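June, 6 a.m.
By Natália Trnka

Up before the alarm again. Coffee first, then the list, then lost the list, then found it under the coffee. Good start.

Gilles and Sandrine get in from Emton tomorrow afternoon, the 2 of them plus whatever they've bought on the way, and the spare room still has my winter coats on the bed. Also the fan. Also a box marked KITCHEN that has never once been near the kitchen. So today is cloths, sheets, towels, anything that folds. Everything else can wait or go behind a door.

Started with the hall closet because it's the worst. Pulled the whole bottom shelf out onto the floor in one go, which felt great for a minute. Pillowcases with no partners. A fitted sheet for a bed we gave away when we left Noonan. Three dish towels from Mom, too nice to use, so of course they've gone yellow along the folds from sitting there. Using them from now on. Decided. Put one by the sink right away so I can't chicken out.

Quentin called in the middle of it, wanted to know if he left his drill here. He did. It was in the closet. Behind the sheets, natuarally. He's coming by at 5 to get it and I said bring the cooler back while you're at it, and he went very quiet about the cooler.

Then the small stuff on the white table. Best thing I did all morning was clear that table before I started, because last time I was folding on top of the mail and the mail got folded in too. Shook each piece out, got it by the top corners, let it hang a second to see which way it wanted to go. Then down flat. Half, half again, smooth it out with the side of the hand. The thin ones slide around and won't keep a crease. The thick ones won't lie down at all.

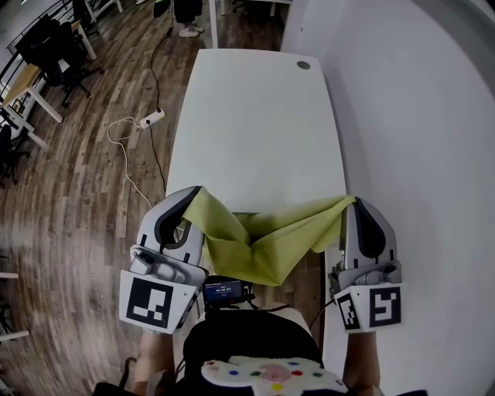
Yellow-green one, up by the corners.

I like that color more than I remember. It came in a bundle from the Fosta outlet, years back, and I always reached past it for the blue. The blue ones are rags now and this one has hardly had a life. So it goes in the guest basket, on top, where Sandrine will see it. She notices things like that. Gilles would dry his hands on the curtain.

Pile rule, writing it down so I stick to it — if I have to think about which pile, it goes in rags. Broke the rule right away for the striped one with the burn. Fine. One exception. Two, if you count the tea towel with the map on it, and I'm not counting it.

Sheets after that. Did those on the bed, too big for the table. The fitted one beat me. I know there is a way, Atieno showed me last summer, hands in the corners, flip one over the other, tuck, and hers came out like something from a store. Mine came out like a sleeping dog. Rolled it up and shoved it in the middle of the stack where the flat ones hide it.

Lunch standing up. Cheese, the end of the bread, a peach that should of gone yesterday.

Afternoon: coats to the back of my closet, fan to the window, KITCHEN box to — well, back to the hall, but on the top shelf, so that's progress. Opened it finally. Placemats! Six of them, the woven ones I told everybody got lost in the move. I apologized to the moving guys in my head. Washed two, too tired for the others, so somebody is eating off bare wood tomorrow and it's going to be me.

Closet door shuts now. Didn't before. Opened and shut it a few times just to hear it.

Still to do: bulb in the spare room lamp, call about the Gestulbridge parking pass, milk, find the second pillow. Vacuum if there's time in the morning, there won't be. Quentin just pulled up and I don't see a cooler.

14 shares · 3 comments

Atieno Athumani
The trick is seams facing YOU on the first two corners. I'll come over and show you again but I want a peach. A good one.

Quentin Moulin
cooler is at my brother's. it's fine. it has a new lid

Sandrine Masson
Don't you dare vacuum for us. And I want the map towel if it's going.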